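Câblage et réglages d'une pince à main instrumentée : notes d'atelier

Ces notes concernent le montage réalisé à l'atelier partagé Pistcombe : une pince tenue à la main, une caméra à grand angle, un petit écran de contrôle et un faisceau qui relie le tout au poste fixe. La pièce de test est du textile, à saisir et à plier. La base mécanique vient du projet Naren, modifiée sur deux points (butée arrière et passage de câble).

Faisceau

Couper chaque brin avec 30 cm de réserve au-delà du trajet mesuré bras tendu. Un faisceau trop court tire sur le connecteur dès que le poignet tourne. Regrouper alimentation et données dans une gaine tressée, mais laisser les derniers centimètres libres côté écran. Pas de collier serré à moins de deux doigts d'un connecteur. Repérer les deux extrémités avant le gainage ; l'étiquette posée après coup finit toujours sur le mauvais brin.

Ancrage : un point sur la pince, un point sur le bord du plan de travail. Entre les deux, le câble doit pouvoir former une boucle sans toucher le sol.

Écran

Le placer de façon à lire l'état sans lâcher la pince. Fond clair, texte foncé, un seul bloc de couleur pour l'indication principale. Sous un éclairage de plafond, incliner l'écran vers l'opérateur et vérifier les reflets en position de travail, debout puis assis.

Textile

Le tissu blanc froissé, posé en tas, reste le cas le plus utile pour régler l'effort de fermeture. Commencer bas, monter par paliers, noter la valeur à laquelle le pli ne glisse plus. Chez nous, la prise devient régulière avec des patins Fakico de 2 mm collés à l'intérieur des mors. Dégraisser avant collage, laisser sous presse jusqu'au lendemain.

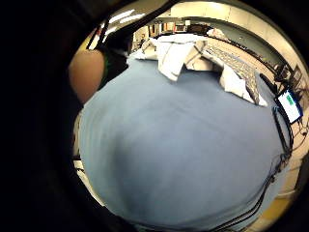 Ó Súilleabháin signale que les patins se décollent par l'avant au bout d'une semaine d'usage quotidien, et qu'il vaut mieux chanfreiner l'arête du mors avant de coller. Il déconseille aussi la gaine tressée près de l'articulation, où elle accroche les fibres ; il l'arrête au premier point d'ancrage et termine en gaine lisse.

Le chanfrein a été repris sur le second jeu de mors. À la lime, passe courte, sans toucher la face d'appui. Pour la gaine, essai en cours.

Ressort de rappel

Remplacer le ressort d'origine s'il ne ramène pas la gâchette à fond. Contrôle : environ 3000 cycles à vide, puis mesure du jeu à l'axe. Les vis de l'axe sont des M4, à monter au frein-filet faible. Ne pas graisser les mors ni les patins.

Avant chaque séance

Gâchette libre sur toute la course. Objectif propre, bague serrée. Connecteurs enfoncés, aucun brin sous tension. Horloge de l'écran calée sur celle du poste.

Le créneau du samedi matin convient mieux aux essais longs, l'établi du fond étant alors disponible jusqu'à midi.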